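Sorting Small Hardware at the Etby Repair Workshop
Project report, Nele Lindemann and Yayra Boateng

3. Method
We logged 69 returned screws and washers in March and sorted them by thread size. Mixed stock went into clear plastic containers — labels were left off until the second count.

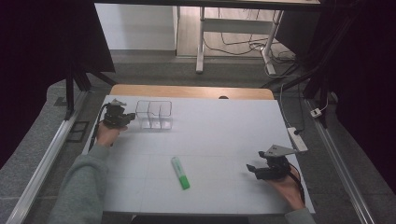 Why sort by thread size and not by length? Thread size decides whether a screw fits at all, and length can be checked by eye.

4. Results
Of the 69 parts, 51 were reusable and 18 were scrapped, mostly for stripped heads. Washers caused the most sorting errors.

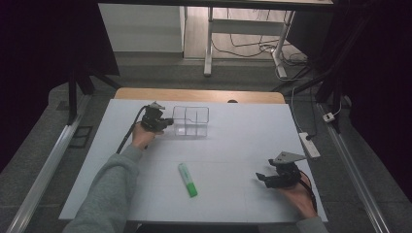
Wiebke Diekmann objected that stripped heads should be logged by drive type, as slotted screws fail differently. We have added a column for this to the log sheet in Appendix B.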